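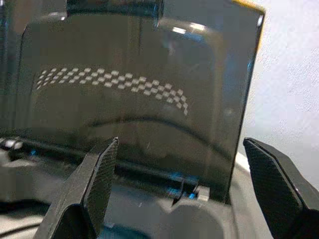
What does the Prudska grasp estimator measure?
It estimates whether a held panel is slipping between the finger pads, using wrist camera input alone. Tinted sheets are a hard case: the background remains visible through the material. With a smoky translucent panel, a checkered band behind the sheet can produce stronger features than the sheet itself, so the estimator weights the panel's rim and the pad texture instead.

How was it trained?
Gustmont supplied 2,000 teleoperated grasps.

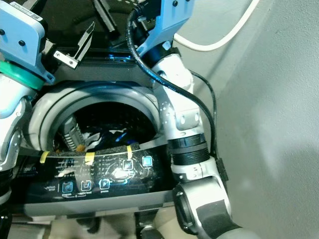

A further 300 were held out for testing. Episodes shorter than 60 frames were dropped from both sets.

Does it need force sensing?
No. The Bech baseline does, and the two are reported separately.

Which release should I cite?
Build 215, dated 01/10/2018. Earlier builds used a different slip threshold.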